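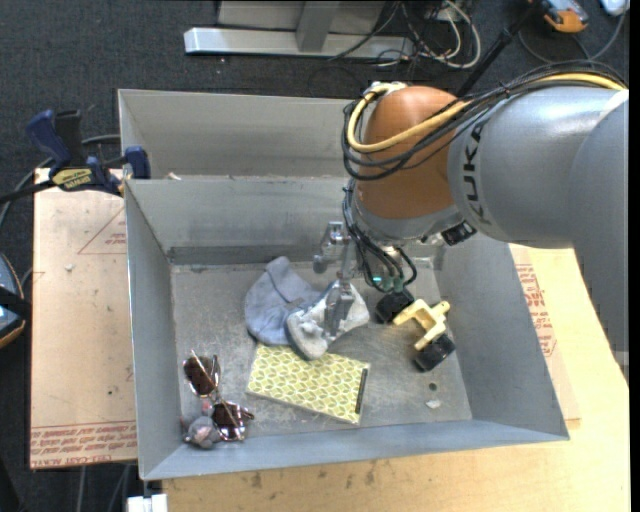 Review: the Briment Cell Rules Pack, second edition

19/02/2024

I've had the Briment pack since October and I'm still finding reasons to like it! It's a ring-bound book of good practice for small robot picking cells (742 rules and notes, if you believe the index), plus a set of wipe-clean check cards. We use it for mixed-item bin picking, and it has changed how we set up.

The cable section alone is worth the money. Rule 70 asks you to drive the arm through every pose it will really use, slowly, and watch each cable and air line as the wrist turns. Ours loop over the wrist joint, so that one hit home. We now do it after every change of gripper.

Then there's fixing things down. The pack is very firm that a bin must not shift when the gripper touches the floor or a wall, and it's perfectly happy with an ordinary bar clamp, so long as the clamp goes on your drawing and you check it at the start of each shift. Lovely plain advice. The older Charbonneau guide spends 4 pages on custom brackets and never mentions a clamp.

I also like the chapter on test objects – mix soft things, flat things and awkward shapes like sunglasses, and write down what went in. It wants the floor around the cell kept clear too, and we have some catching up to do there.

Grumbles? The speed limit tables are cramped, and the cards don't match the book's numbering (why?). You'll still need your own risk assessment and the proper safety standards beside it, as the pack says on its first page.

Ordered from Kenska, arrived well wrapped. I'd buy it again.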